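Service Robots for Small Kitchens – Week 3 handout
2022-02-04

OK, so last week we did the sales sheets, and this week I want you to look hard at one offer: the Ledholm two-arm kit. Ledholm sells it as a bench package – 2 arms, grippers, wrist cameras and 35 hours of remote setup help. The job we're judging it on is breakfast: bread, jam, a bowl and something to spread with.

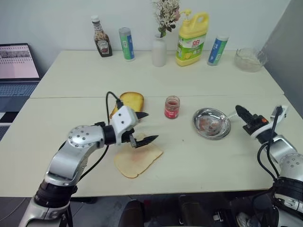 I like breakfast as a test because bread is soft and jam is a mess! The rival quote from Antoniadis leaves out the wrist cameras, and I'd really like you to argue about whether that matters. My own feeling is that it does – a lot – once an arm gets in close to the food.

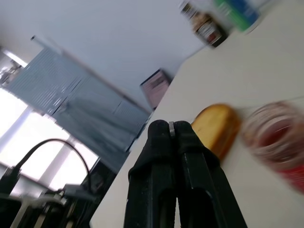
Fig. 2. Wrist view, with the bread just right of the fingers.

For next time, read page 287 of the Skerkska reader (the bit on service contracts, skip the tables) and write me 3 questions you'd ask Ledholm before signing anything.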